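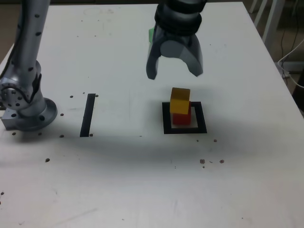 Slide 4. Yellow cube on red cube, within the taped square.

Home Program Speakers Notes Contact

Block Play and Early Measurement – notes for the speaker
Shahla Nazari, Granside Learning Center, 17th June

Welcome the audience and thank the Brela district office for the use of the hall.

Leave the slide up while making the first point. Two cubes are sufficient for a first lesson on position. Ask the room for words that place one cube in relation to the other: on, under, over the edge, to the left. Teachers tend to stop at "on top." Wait for more.

Draw attention to the offset. The yellow cube overhangs the red one, and children of four or five will often wish to straighten it. Staff are asked to let them talk about it first.

Next, the square of black tape. The red cube stands toward one corner, with white table showing between it and the tape on two sides. This is the opening for "near," "far" and "inside." The Mertens worksheet covers the same vocabulary on page 8 – refer to it, but do not read it aloud.

Practical matters. Tape should be pressed flat at the corners. A plain white table is preferred, and scuffs are of no concern.

Pause for questions (2 minutes). If asked about larger sets, mention the Faltemier catalog and move on to slide 5, sorting by color.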